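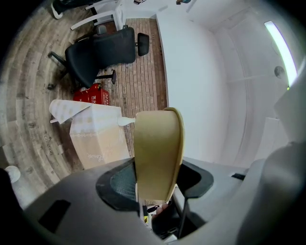

I spent most of January shopping for hand-held grippers for our little workshop in Vustthorpe, and I made enough mistakes with the money that I figured I'd write the tips down (mostly for my own sake next time!).

First one: price the whole kit. The Gosow gripper I fell for was listed at $204, and I thought great, done. Then came spare fingers, a charger, a case and shipping, and my nice round budget was toast. Now I write every line on one sheet before I order anything - even the boring stuff like cables.

Keep $100 back for wear parts. Fingers and rubber collars are the bits that get chewed up, so ask the seller what a replacement finger costs on its own and how long it takes to arrive. Goel quoted me seven weeks. Seven! I ordered two pairs up front.

Try it in your own hand before you buy five. Pallero lent me one of theirs for a few days and I used it on ordinary jobs, picking light things out of a cardboard box and putting them back. My wrist had opinions by lunchtime. A body that feels fine at a counter can get heavy fast.

Think about your floor too. If you're saving up for an arm on a wheeled base later on (I am), walk the route it'll take and look for seams where one kind of flooring meets another, chair legs that stick out, boxes parked in the path. I'd much rather spend a Saturday-sized chunk of time moving furniture than pay for bigger wheels.

Storage: give each gripper a shelf spot near an outlet, with its charger taped to the shelf and labeled. And keep the fire extinguisher where you can grab it without moving anything.

My full plan for the year, arm included, came to $3,516. I'm buying the grippers first and holding off on the arm until I've got a month of real use behind me. If you've bought a used arm and been happy with it, drop me a note and tell me what you paid.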